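Thursday, ribbon task, bench 2

Picked up from Tuesday's notes. The wrist-only policy still loses the tail about half a second after the fingers close, and I wanted to know if that is a perception problem or a grip problem before we spend more time collecting.

Setup unchanged from last time except for the wrist camera exposure, which I locked. On auto it was drifting every time the satin caught the light, and the bow went flat white right when the fingers got close. Locked and a bit darker, the loops keep their edges. The black ribbon suffers for it but the gold print still reads, and we don't need detail in the black parts.

Demo count for the ribbon set is now 2,897 after removing duplicates. Of those, 229 are on the gift box. The rest are the plain cord and flat tape from the Varnness collection, which Zokora converted to our format in April. Converted files still have the gripper width in the wrong units for one of the batches. Fixed in the loader, not in the files. Somebody should fix the files.

Ran the baseline first, then the version with the contact head. The contact head takes the last few wrist images and predicts whether there is ribbon between the finger and whatever is behind it. It is trained on labels we got by thresholding motor current, so the labels are noisy, and they are worst when the finger presses the strand against the box lid instead of closing on it from both sides.

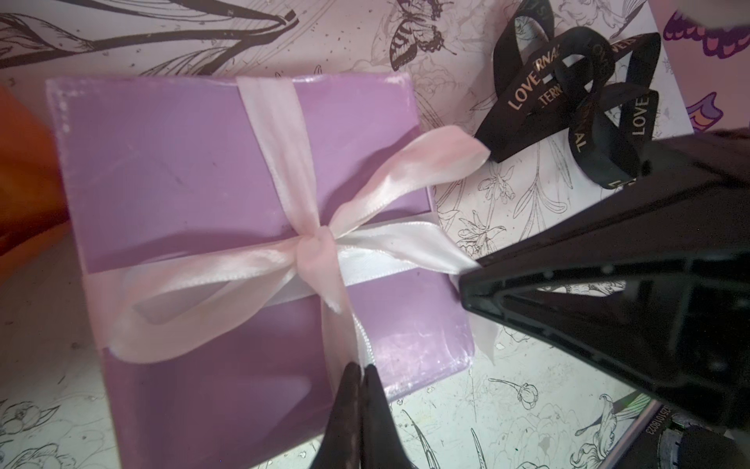 The pressed-against-the-lid case is the one I care about. Motor current goes up the same way with or without a strand there, so the threshold calls both of them contact. I went through 260 of these by hand this morning and relabeled them from the images. Slow, took until after lunch. Retrained the head only, policy frozen.

Result: the head is clearly better at telling a strand from bare lid. The policy does not get much out of it. It now waits when it should wait, but when it decides to pull, it pulls along the same line as before and the tail slides out from under the finger. So the perception part was real and it was hiding a grip part.

Things I tried on the grip side, in order:

Lower approach angle. Worse. The wedge tip rides up over the knot.

Slower pull. A little better on cord, no change on satin.

Soft tape on the finger pad. Held satin well, but the tape collected lint and started lifting at the corner by the end of the afternoon. Don't leave it on overnight.

Pull toward the knot first, then away. This gave the best runs of the day. I only did it scripted, the policy has never seen it.

Seeds: I ran 3 for each condition. The spread between seeds on satin is as large as the difference I'm trying to measure, so nothing here goes in the draft yet. Cord numbers are tighter and I would trust those.

Erdős (the training machine, not the small one) ran out of disk at 4 pm and took one run with it. I deleted old checkpoints from the Zikix comparison. If you needed those, the configs are still in the repo and they retrain in an evening.

Also noticed the right finger has some play at the base screw. Tightened it. Runs before that are marked "loose" in the sheet. I don't think it changes the ranking, but I haven't checked.

Next: collect demos with the toward-then-away pull, satin only, and vary where the tail starts. Keep exposure locked. Redo the current threshold per finger, because the two motors do not idle at the same value and the left one is giving us contacts that aren't there.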